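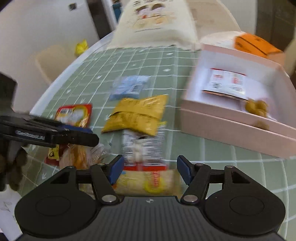
Snacks, with the yellow and white bag near the bottom.

8/2/19

I spent most of July walking the old rail line between Pillden and Fludness. I didn't do it all at once. I have a job, and my knees are not what they were, so I broke it into 3 walks and took the bus back each time.

The first stretch runs from the Pillden depot to Tondier and is the easiest of them. The surface is packed gravel and there is shade for most of the morning. I got to Tondier before lunch, sat by the old water tower for a while, and caught the bus with 20 minutes to spare. There is a restroom at the trailhead but no drinking water. The sign says there is. The tap has been capped.

Tondier to Heffernan is 7 miles and felt longer. The trail leaves the creek and goes through open fields, and I had picked a hot day. I drank everything I brought well before the end. The store in Heffernan closes early in summer, so I had to wait for water until I got home. I carried two bottles after that.

I also changed what I eat on the trail. I used to pack a sandwich, and it was always warm and flat by the time I wanted it. Small packets work better for me. I eat a little every hour and don't stop for a real lunch. Salty things go first when it's hot. Chocolate stays home until October.

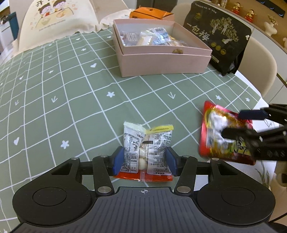
Small packet with a clear window, red bag on the right.

The last part, Heffernan to Fludness, is the one I would do again. The line goes up a long grade that you hardly notice until you turn around and see the valley. The trestle has new decking and a rail on both sides. Past that there is a cut through the rock where the air is a good deal cooler, and ferns grow down the walls. I saw two other people all day, both on bikes.

The bus from Fludness is the Route 18. It stops across from the post office, on the side without the bench. I stood on the wrong side and had to run for it.

My shoes are done. The left heel wore through somewhere after the trestle, and I finished with a folded sock in there. I'll get the same pair again if they still make them.

Next I want to try the spur that goes north out of Tondier. The map shows it as open, but the map also shows the water tap.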